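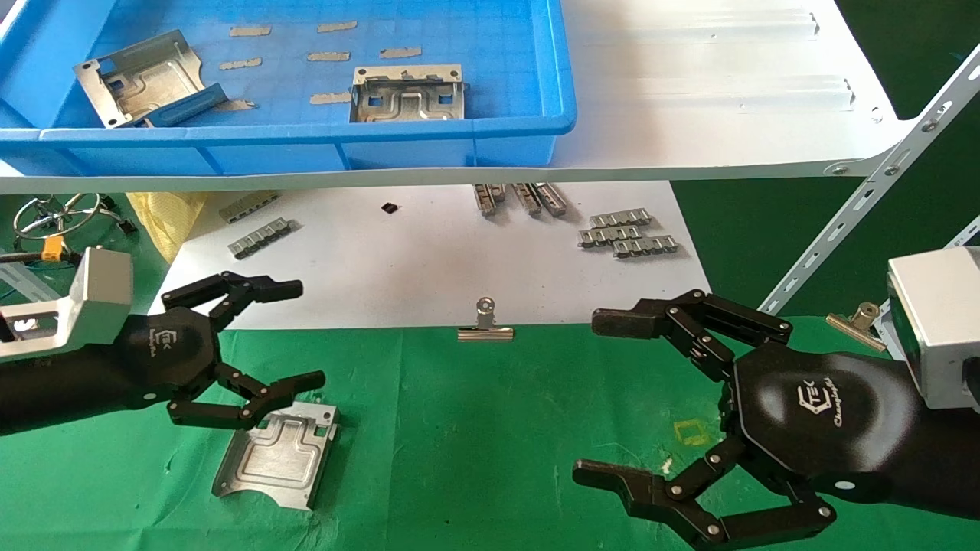 Chapa estampada sobre pano verde, com os canais em relevo e as abas dobradas nas bordas.

Análise: estante metálica Kinton Furkulum, depois de um inverno na garagem

Comprei a Furkulum em maio, para substituir duas prateleiras de madeira que já tinham cedido com o peso das latas de tinta. É uma estante de encaixe, sem parafusos nos níveis, vendida em caixa plana. A Kinton tem três versões e esta é a do meio: cinco níveis, 40 centímetros de profundidade, acabamento galvanizado. Escrevo agora porque já passou por um inverno inteiro numa garagem húmida e porque, quando andei à procura de opiniões, só encontrei textos de quem a tinha montado na véspera.

O que vem na caixa

Quatro montantes em duas metades cada, as travessas, cinco prateleiras de chapa, pés de plástico, dois esquadros para fixar à parede e um saco com parafusos e buchas. As instruções são uma folha dobrada em quatro, só com desenhos. O desenho dos encaixes é claro. O da fixação à parede é tão pequeno que tive de o fotografar com o telemóvel e aumentar.

A caixa chegou com um canto amassado e uma das travessas vinha ligeiramente torta. Endireitei-a à mão. As prateleiras vinham separadas por cartão e não tinham riscos. Atenção às arestas do lado de baixo, que não são rebarbadas: usem luvas. Eu comecei sem elas e fui buscá-las ao fim da segunda prateleira.

Montagem

A montagem levou-me duas horas, sozinho, com um martelo de borracha e um nível. A caixa anuncia 17 minutos. Talvez seja possível com duas pessoas e alguma prática, mas não numa primeira vez e num chão irregular como o meu.

As travessas têm duas patilhas que entram nos rasgos dos montantes e descem com uma pancada. As de baixo entraram bem. As de cima deram luta, e em dois pontos tive de bater com mais força do que gostaria, com um pedaço de madeira a proteger a chapa. O truque, que a folha não menciona, é montar primeiro as duas laterais deitadas no chão e só depois levantar o conjunto. Se tentarem fazer tudo de pé, os montantes abrem para fora e as patilhas saltam.

A junção entre as duas metades de cada montante é o ponto fraco. É uma peça de encaixe simples e fica com alguma folga até se colocar a travessa que a prende. Convém que haja um nível exatamente nessa altura. Quem quiser deixar um vão grande a meio, para uma bicicleta ou um aspirador, não consegue fazê-lo em segurança.

Carga e estabilidade

Não fiz ensaios. Posso dizer o que lá pus: em baixo, seis latas de tinta grandes, um compressor pequeno e dois sacos de cimento; a meio, caixas de ferramentas; em cima, material de campismo e decorações de Natal. A prateleira dos sacos de cimento ganhou uma curvatura ligeira ao centro, que desapareceu quando os tirei. As restantes continuam direitas.

As prateleiras são de chapa com reforço dobrado nos lados compridos e uma barra central por baixo. Na versão mais barata essa barra não existe, e foi essa a razão da escolha. A diferença de preço é pequena e, para ferramentas, não compraria a outra.

Sem fixação à parede, a estante abana no sentido do comprimento. Com os dois esquadros aparafusados ficou firme. As buchas fornecidas são para tijolo maciço e na minha parede de tijolo furado rodavam em falso. Troquei-as por buchas de expansão que tinha em casa. Se houver crianças por perto, não a usem solta, nem por uns dias.

Humidade e ferrugem

A minha garagem fica meio enterrada e no inverno a parede do fundo chega a escorrer água. Ao fim destes meses, as prateleiras não têm ferrugem nas superfícies planas. Há pontos castanhos em três sítios: nas arestas cortadas de uma travessa, num rasgo onde bati de mais e à volta de um furo da prateleira de baixo. Limpei-os com escova e passei um spray de zinco. Até agora não voltaram.

Os pés de plástico são fracos. Um rachou quando arrastei a estante já meio carregada – culpa minha, em parte. Pedi outro à Kinton por correio eletrónico e mandaram um conjunto de quatro sem custos, embora tenha demorado quase três semanas.

Comparação com a Stenodberg

Um vizinho tem a Bech de cinco níveis e eu próprio tenho, na arrecadação, uma Stenodberg comprada há anos. A Bech usa prateleiras de aglomerado apoiadas numa moldura metálica. É mais silenciosa e mais agradável para pousar coisas, mas o aglomerado inchou nos cantos com a humidade. Numa divisão seca escolheria a Bech sem hesitar.

A Stenodberg é toda aparafusada. Demora uma tarde a montar e leva uma quantidade absurda de porcas, mas não mexe um milímetro, mesmo sem estar presa à parede. Custa roughly o dobro da Furkulum e pesa bastante mais. Para uma oficina a sério, com peças pesadas e vibração, é a que recomendo. Para uma garagem de família, parece-me exagerada.

Pormenores que convém saber

A altura entre níveis regula-se em passos curtos, o que é útil, mas mudar uma prateleira depois de tudo montado obriga a soltar as travessas à pancada de baixo para cima. Na prática, decidam as alturas antes.

A chapa faz barulho. Pousar uma lata à noite ouve-se na cozinha, que fica por cima. Forrei dois níveis com restos de tapete de borracha e ficou resolvido. Os objetos pequenos e redondos também deixaram de rolar.

Não se vendem prateleiras avulsas, pelo menos na loja onde comprei. Quem quiser um sexto nível tem de comprar outra estante.

Vale a pena?

Pelo preço que paguei, sim, com as reservas acima. A chapa é decente, a galvanização aguentou melhor do que eu esperava e os encaixes, uma vez no sítio, não voltaram a mexer. As buchas e os pés deviam ser melhores, e a folha de instruções precisa de ser refeita.

Pontos a favor: preço, barra de reforço sob as prateleiras, resistência à humidade.
Pontos contra: pés frágeis, arestas vivas por baixo, ruído, junção dos montantes.

Nota: 7 em 10. Em princípio, compro uma segunda para a parede do lado, desta vez com as buchas certas já em casa.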